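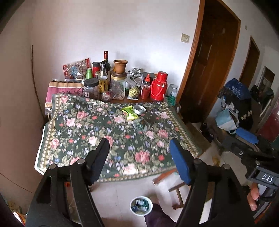

STOLTLEY, May: I have a confession about my side table. The front gets a pretty cloth with roses all over it, and the back gets everything else I own! Jars, bottles, a bag of something, the red thermos, the sauce. If you have a small table that has to work as a pantry too, you know how fast that back row fills up.

Since I moved over from Bloxham I've settled on a few habits that keep mine usable (well, most weeks).

Tall things go to the wall. My wine bottle and the other glass bottles live back there, and the squeeze bottle stays where I can grab it without knocking anything over. Fruit sits up front on a piece of paper, so I see it before it goes soft.

Stack if you must, but only on something wide. I've got a terracotta flowerpot sitting on top of a big jar and it's a fine spot for it until I get around to planting something.

Foil packets and half-used snack bags are the real space hogs. Squeeze the air out, fold the top over twice and clip it. I give the whole back row 8 minutes after breakfast, and anything that's just an empty wrapper goes straight in the trash.

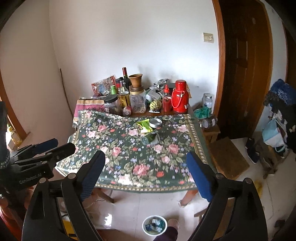 Lid, wrapper and a little jar, still waiting to be dealt with.

Last thing, the cloth. Mine is the shiny sort and it wrinkles if I so much as look at it. I smooth it with my palms from the middle out, then wipe it with 2 drops of dish soap in a bowl of warm water. Go easy on the border, and let it dry before you put the jars back or you'll get rings. I learned that one with a jar of plum jam from the Biltow market, and the ring is still there.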